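4. What the comment letters told us (and what they didn't)

4.1 Reading the pile

When I started on the Destport drug price disclosure rule, I figured the interesting stuff would be in the hearing transcripts. I'd watched a couple of the hearings live and they were lively! But transcripts mostly catch people who can take a weekday morning off, and so Chelsea Rowbotham (who was coding the hearings for Section 3) kept nudging me toward the written comments instead. The health department had 600 of them sitting in a public folder, in no order I could make out, and I read every one over a long and fairly sleepless winter break.

A quick reminder of what the rule did. Any manufacturer raising the list price of a covered drug past the yearly threshold had to file a notice with the state before the increase took effect, and the notice had to say why. The "why" is where the fight was. The draft asked for a cost breakdown, the second version asked for a "narrative explanation," and the final text let companies mark most of that narrative confidential. I still find that last step a little hard to believe, given how the hearings went.

I sorted the letters by who signed them: patients and families, pharmacists, insurers, manufacturers and their trade groups, and then a leftover bin for everyone else (one retired judge wrote three times). Phong Phí did a second pass on 125 of the letters without seeing my codes. Where we disagreed, it was nearly always over independent pharmacists who were also writing as patients, and we ended up letting a letter carry both labels.

4.2 Who wanted what

Patients wanted the rule, no surprise there. What I didn't expect was how few of them talked about transparency at all. They talked about a particular refill on a particular day. Sillora came up over and over, and so did the pharmacy chain in Tulleck that stopped stocking it. In the patient letters, 71 percent named a specific drug, and hardly any used the word "disclosure" unless they were quoting the department's own notice back at it.

Manufacturers, on the other hand, wrote about almost nothing but disclosure. Their letters are long and polite, with footnotes, and they share whole paragraphs, typos included. I don't hold that against anybody (patient groups pass templates around too), but it matters for counting, and I treat a cluster of matching letters as one argument made many times. Fuad Fikre has argued with me about this choice since the first draft. His view is that repetition is itself a kind of lobbying and ought to be weighed as such, so we ran it both ways, and the ranking of arguments in Table 2 stays the same.

The insurers were the puzzle. They backed the draft, went quiet on the second version, and then came out warmly for the final text. Wilson Zapata, reading an early version of this section, pointed out that the confidentiality clause also covered rebate terms, and rebates are something insurers would just as soon keep private. I'd walked right past that. Once you line up the insurer letters against the dates of the revisions, the shift is pretty hard to read any other way, though I can't show that anyone at the department was moved by it.

4.3 A note on timing

The comment window closed on 19 December 2021, and a lot of the patient letters landed in the last few days. Lụa Bùi and I wondered whether late letters got less attention. The department's response memo cites 4 patient letters by number, all from the first week of the window. That's a tiny set, and I wouldn't hang a whole theory on it, but it does fit what the Jalali study found for hospital billing rules, where early comments got quoted and late ones got a thank-you.

Figure 3. A KUKA robot arm reaching into a metal bin beside a wooden tabletop.

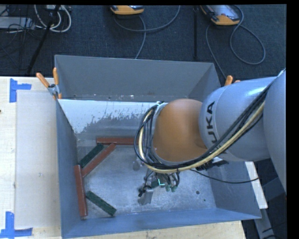
I'd like to see the same check run on rules where the window was extended partway through, so that "late" means something different for the people who wrote before the extension was announced. Our folder doesn't let us do that. The response memo also has no date on its first draft, and my two requests for one are still open.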